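Langat Home Cooks Recipe Exchange Goes Online and Opens to Everyone

04/04/2020

The Langat Home Cooks Recipe Exchange, which has met in person since its first swap night, is moving its whole collection online this spring, and anyone with an internet connection is welcome to join. All 656 recipes are now free to read, print and cook from. Of those, 521 came from handwritten cards and notebooks that had never been typed up before!

The new site is called Pleno. It was built over the winter by members of the exchange with help from Hasach, a small web studio that donated its time. Readers can search by ingredient, by how long a dish takes, or by what they happen to have in the cupboard, and that last one has already become a favorite among the members who tried it early.

"We had planned a big opening supper, with long tables and far too much pie," said Naomi Mwakalinga, who coordinates the exchange. "The supper will have to wait. But people are home, they're cooking more than they have in years, and they keep writing to ask what to do with a bag of dried beans. We have 20 bean recipes. I want everybody to have them."

The collection leans toward plain, filling food: soups, flatbreads, braised greens, rice dishes, and a whole section of cakes that need no eggs. Each recipe keeps the name its cook gave it, so visitors will find "Tuesday Lentils" sitting next to "The Good Cornbread" and "The Other Cornbread" (both are good). Where a card had notes in the margin, those have been typed in too, including the arguments over salt.

Along with the recipes, the exchange is starting Clurkeo, a weekly cook-along held by video. Each session runs through one dish from start to finish at a pace that works for beginners and for kids with a grown-up nearby. The first seven sessions are set, starting with a skillet flatbread made from flour, water, oil and salt.
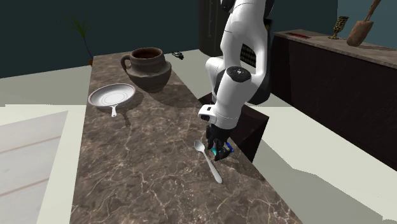
Shopping lists for the cook-alongs go up on Pleno a few days ahead, with swaps for anything that's hard to find right now. Yeast is the big one, so the early sessions do without it completely. Joining is free, and you don't have to turn your own video on. Come and listen while you chop!

The exchange is also taking new recipes. Send them typed, scanned or as a phone photo of the card, along with the name you'd like shown and any story that goes with the dish. A printed edition with the newest additions is planned for October, and every cook whose recipe is included will receive a copy.

To join a session or send in a recipe, use the sign-up page on Pleno.

Press contact: Naomi Mwakalinga, Langat Home Cooks Recipe Exchange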